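Reading time: 3 min

The woman who fits out kitchens for Naltach would like you to stop slamming things. She says it kindly, over coffee, in the small showroom in Drotonham where she has worked for most of her adult life, and she gets up twice while we talk to straighten a drawer that looked perfectly straight to me.

"People think a cupboard is a box with a lid on the side," she tells me. "But you touch it twenty times a day! You touch it more than you touch your own front door. So I want it to feel nice, and I want it to shut the way it should."

She learned the trade in a workshop called Papadopoulos, where she swept floors one whole February before anybody let her hang a door. Her first was for a bakery, and she still drives past to see how it's holding up (very well, thank you for asking). These days most of her work is break rooms and shared kitchens, and she has strong feelings about those, warm ones, mostly, because she thinks the place where people get their coffee ought to be the nicest corner of the building.

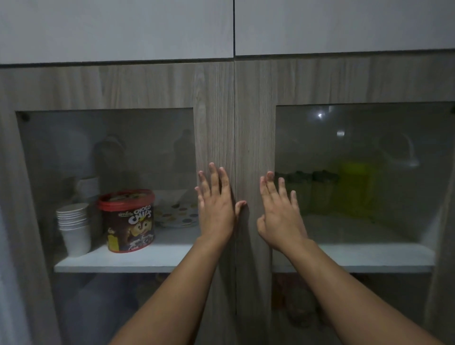 Glass is the subject she gets most excited about, and I had only to mention it to lose a happy quarter of an hour. She loves a glazed door in a shared kitchen, even though customers worry that everything inside will have to be kept tidy. Her answer is to go for a slightly tinted pane, paired with woodgrain in a soft gray-beige and plain white doors above, so a stack of paper cups on the shelf can be seen without shouting at you. "You want to know where the cups are," she says. "You don't need to read the bottom of every mug."

The seam is the other thing. When two doors meet in the middle, she closes them with both palms flat, one on each side of the gap, and she taught me to do it too, standing behind me like a piano teacher. "Feel along there with your thumbs. If one side sits proud of the other, you'll know before you see it."

I asked what a decent job costs, and she laughed. A recent pair of glazed doors for an office in Floltedel came to $1,290 with the fitting, and the customer had hoped for $800. They talked it over, kept the glass, and gave up a fancy drawer insert that she didn't think they would have used anyway.

Before I left she walked me to her own kitchen at the back of the shop, where the hinges are 4 different ages and one door has squeaked since winter. "I'll get to it," she said, and filled my cup again.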